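Orkard Opens Its Supper Kitchen to Home Cooks, With a Season of Shared Recipes

For Release in April

Orkard, the neighborhood cooking school on the ground floor of the old Skála building, is delighted to announce a new season of Supper Kitchen, its long-loved run of evening classes for people who cook at home and would like a little company while they do it. The season begins in April and takes in 21 evenings, each given over to one family dish and the person who grew up eating it. Doors open at 5:30 p.m., and supper is on the table by 8 (or a bit after, if the rice is being stubborn!).

Anyone who came to us last year will know how these evenings tend to go. There is a good deal of chopping, a good deal of talk, and usually a friendly disagreement over how much salt is enough. We have kept all of that. What has changed is that the recipes now come from the neighborhood itself. Over the winter we asked people to send in the dishes they make without looking anything up, and 174 of them arrived, some typed out neatly, some on the backs of envelopes, and one dictated over the phone by a grandmother who wouldn't be hurried. 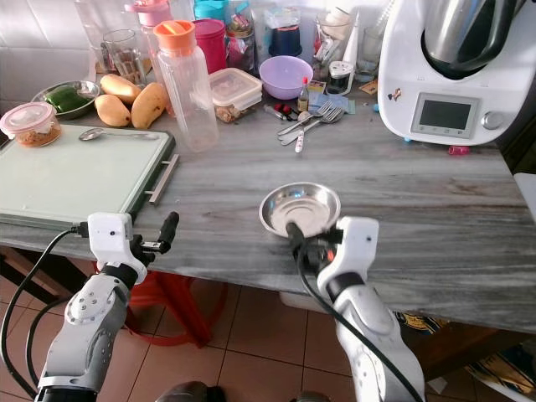
A steel dish and a glass cutting board at the marble-patterned counter.

Lakshmi Sundaram, who directs the program, read every one of them at her own kitchen table and cooked more than she had planned to.

"I thought I would skim through them in a weekend, and I was still at it weeks later," said Sundaram. "People write the way they talk when it's food. They'll say to cook the onions until they smell right, and you stand there and wonder, and then they do smell right and you understand exactly what was meant. I wanted classes that leave room for that sort of thing, where you can ask the person and she can lean over your pan and tell you."

The opening evenings are devoted to lentils, followed by a stretch of flatbreads, pickles and the kind of soups that get better overnight. Later in the season come stuffed vegetables, milk puddings and a pair of evenings on leftovers, which had a waiting list last year before we had even settled on a title for them. Every class is suitable for beginners. Aprons and knives are provided, and you are welcome to bring your own if you have a favorite.

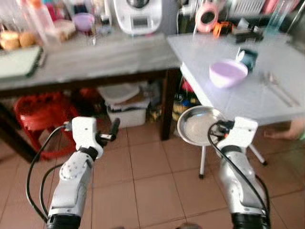

Farzana Majumder wrote to us after last season that she had made her mother's dal for years and never once served it to anyone outside the house, and that hearing strangers ask for seconds had sent her home to write down the rest of what she knew. She will be leading the second lentil evening, and she has asked us to mention that the green chilies are not optional.

Places can be reserved through Billetell, either online or at the counter inside the Orkard front door. Each evening may be booked on its own, and a season pass is available for those who would like to come to everything. Children over ten may attend with a grown-up. If the cost of a class is a worry, please ask at the counter, where a number of free places are set aside for each evening and no paperwork is needed.

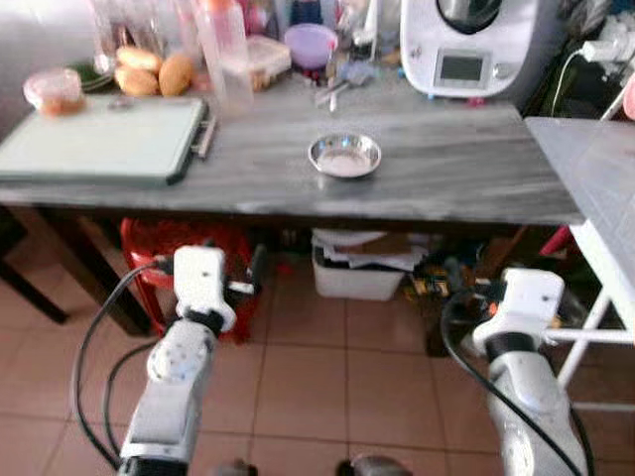 Bread rolls, a cutting board and a small steel bowl at the Supper Kitchen table.

The recipes will also be gathered into a spiral-bound book, printed by our neighbors at Voltanov and due before the last class of the season. Contributors will each receive 2 copies, one to keep clean and one to cook from. Dishes that came in too late for this year's book are being held for the next one, and we would be very glad to receive more.

About Orkard

Orkard is a cooking school and community kitchen offering evening classes, shared suppers and a lending shelf of cookbooks and large pots. The lending shelf is open whenever the school is, and pots may be kept for up to 3 weeks.

Press contact: Lakshmi Sundaram, Program Director, Orkard

###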